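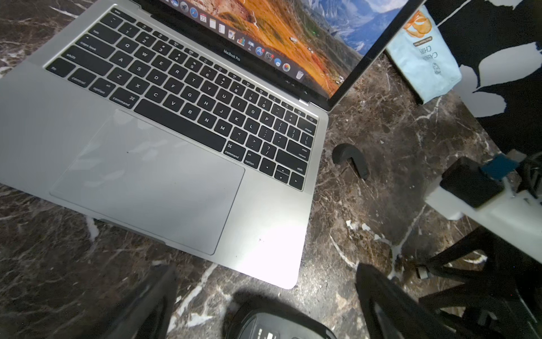 MacBook Pro on the dark marble counter.

Review: Ganby Stone Polish, 40 wipes
by Veronica Onu

Quick one, typing this at the counter. Bought these for the brown marble, lots of white veins, shows every smear. One wipe does my whole work spot. Smells faintly of soap, gone in a minute. No sticky film under my wrists, which the last brand left evrywhere. Lid is bad. Tore a nail on it. Second wipe always comes out with the first, so you dont really get 40.

Glossy finish stays glossy. Would buy again, on sale. 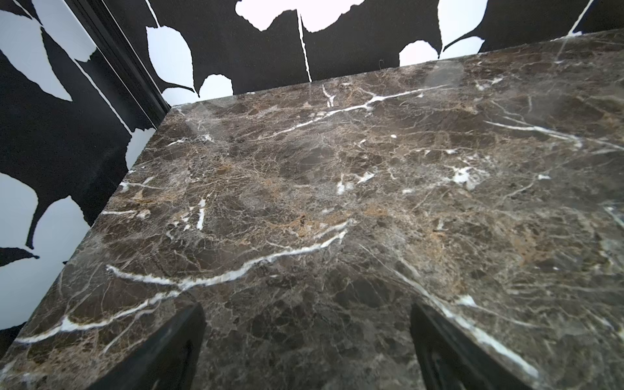
Can I use them on the laptop too?
They're for stone only, so use a soft dry cloth on the computer.

Four stars. Fix the lid.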